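Wrist zero drifts on sink-wiping cell, vendor says recalibrate every 600 wipes

Posted in: Service robots > Maintenance and calibration

gray_wall_cell

We have a single-arm cell set up at a bathroom vanity. The job is to pick a cloth off the left side of the rim, wipe the basin from the back wall down toward the drain, then put the cloth back. The arm is an Idereo with a two-year-old Promex controller, and the force sensing is done at the wrist. I didn't choose any of it. I inherited it in February along with a binder that is mostly sales material.

The complaint is the zero. After a fresh calibration the arm reads close to nothing with the gripper open and hanging free. A morning later it thinks it is already pressing on something. The wipe program goes by force, so it backs off, and the cloth just skates over the bowl. If I loosen the limit to make up for that, it leans on the ceramic hard enough to make the cabinet creak, and I don't like that either.

The vendor's line is that this is normal in "humid applications" and that we should run the full calibration every 600 wipes. The full calibration takes the cell down for most of an hour. They also sell a service plan that covers it, which I'm sure is a coincidence. The last log before I gave up was 948 wipes with no calibration, and the offset did not climb steadily. It jumped a few times and sat flat in between. I don't know much about these sensors, but moisture getting in slowly doesn't sound like something that would jump.

I've already swapped the cloth for a lighter one, updated the controller, and wiped down the wrist. For my test runs I leave dark specks and streaks around the stopper, so that I have something to judge a wipe by besides the numbers on the screen. 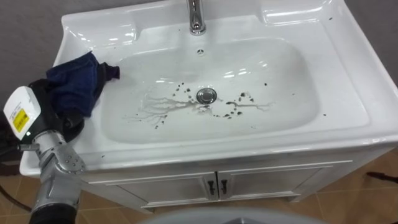 How often does the wrist zero really need to be redone on an arm that wipes wet surfaces?

promex_survivor

Take the zero at the start of every wipe, with the gripper open and clear of the sink, and save the full calibration for when you change something on the wrist. The two get mixed up all the time, sometimes on purpose. Zeroing takes a couple of seconds and only tells the controller "this is what nothing feels like." Full calibration works out the sensor's whole response, and I have never seen a reason for doing that on a wipe count. Ask them where 600 comes from. I asked on a different cell and got a brochure.

One catch with the Promex: the zero command is accepted while the arm is still moving, and then it stores garbage. Put in a pause first. Mine is a full second. Shorter probably works, but I got tired of testing it.

The jumps are a separate problem and I'd look at your cables before anything else. If a loop hangs off the arm and catches on the side of the cabinet when the wrist turns, the sensor feels the pull and can't tell it from contact. Jog the arm through the wipe slowly with no cloth and keep your hand on the loom. You'll feel it go tight if that's what it is.

drain_and_pan

Probably moisture like they told you. Get the Nekitine cover, it's a sleeve that goes over the wrist. We put one on and haven't had trouble, although to be fair we also moved the arm that same week so I couldn't tell you which one fixed it. Don't use the spray cleaner on it.

bolt_by_bolt

I wouldn't buy a sleeve on that evidence. A sleeve drags on the wrist too, so now there's a second thing pulling on the sensor you're trying to trust.

Flat, then a jump, then flat again usually means something mechanical has shifted. On our Idereo it was the bolts between the gripper and the sensor flange. They had been tightened by feel. Here is the order I'd go in, and it costs nothing:

Power down and lock out the arm. Support the gripper with your hand.

Put a line of paint marker across every bolt head and onto the flange, so you can see later if one has turned.

Take the bolts out one at a time, clean them, and put them back at the torque in the arm manual. Go across the circle, not around it. The binder is no use for this, you want the actual manual.

Check that the sensor bracket isn't touching the gripper housing. If a sheet of paper won't slide between them, that's a contact point and it will give you false readings in some poses and none in others.

Redo the full calibration once, because now you really have changed something.

After that, check the pick-up pose for the cloth. A cloth bunched up on the rim never sits the same way twice, and if the fingers close low they press on the ceramic and load the wrist before the wipe has even started.

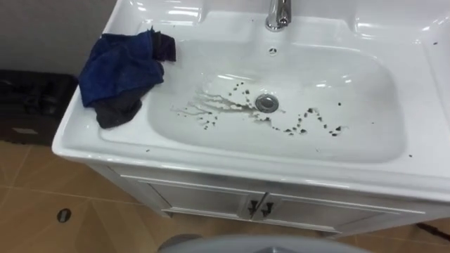 Raise the grip point until the fingers close on fabric only, even if that means missing the cloth now and then. A missed pick-up is easy to catch in the program, and a preloaded wrist looks exactly like drift. I'd also log the open-gripper reading before and after each pick-up for a day. If the jump shows up between those two readings, you can leave the cables alone and fix the grip.

As for humidity, I'm willing to be convinced. Our log ran to 1933 wipes after the bolts were done and the zero stayed where we put it, in a room with no fan and the hot tap going. One cell isn't proof of anything, but it's one more than the vendor has shown you.

gray_wall_cell

Update for anyone who lands on this page. Two of the flange bolts turned with hardly any effort. I rerouted the cable loop while I was in there, so I can't say which of the two did it, and I know how that sounds after what was said about the sleeve. Zero at the start of each wipe is in, with the pause. I'm at 1035 wipes with no jumps and no full calibration beyond the one after the bolts. I've asked the vendor for the humidity data and will post it if it ever arrives.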